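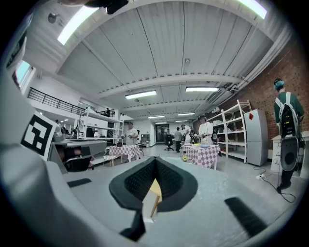 Unit 3: Reading the Local Newspaper as a Historical Source

Course handout, Department of History
Instructor: Hertta Tuominen

Students will work this unit from the weekly papers of two towns, Hollis and Skindon, held on microfilm in the Bratness Reading Room. The aim is to learn how a short news item was gathered, set and passed on from one paper to another before it reached its readers.

Terms

Dateline. The line at the head of an item giving the place from which it was sent and, in most papers, the date or month. It records where the report was written, which may be far from the events reported.

Exchange item. A paragraph copied from another paper under an agreement between editors. Credit was often shortened or dropped.

Boilerplate. Matter supplied ready-made by an outside firm and printed without change. The same column may appear in many towns in the same month.

Reading assignment

Read McPhee, "The Country Editor and His Scissors," pages 15 to 57, before the first section meeting. Wiremu McPhee argues that copying was a service to readers who could afford only one paper. Note where he relies on editors' own accounts of their work – these were usually written late in life – and where he relies on the papers themselves.

The item below is transcribed from reel 282. Spelling has been kept as printed. 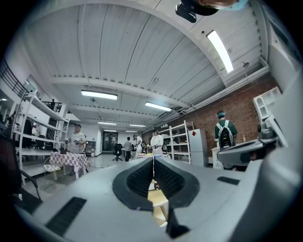 SKINDON, October. –

The bridge at Kekel is again open to wagons, the new planking having been laid at the expense of both townships. Farmers on the east side, who have gone by the upper ford all summer, are much pleased. The Hollis paper states that a toll is to be charged. We have heard nothing of it here.

Questions for section

1. What does the dateline tell us about the writer's distance from Kekel, and what does it leave open?

2. The writer cites the Hollis paper only to doubt it. How would you go about finding the original report?

3. Who paid for the planking, according to this item? Name two kinds of public record that could confirm the claim.

Written work

Submit a commentary of three pages on one item of your own choosing. Give the reel number, page and column in your first note. Commentaries are due at the start of section.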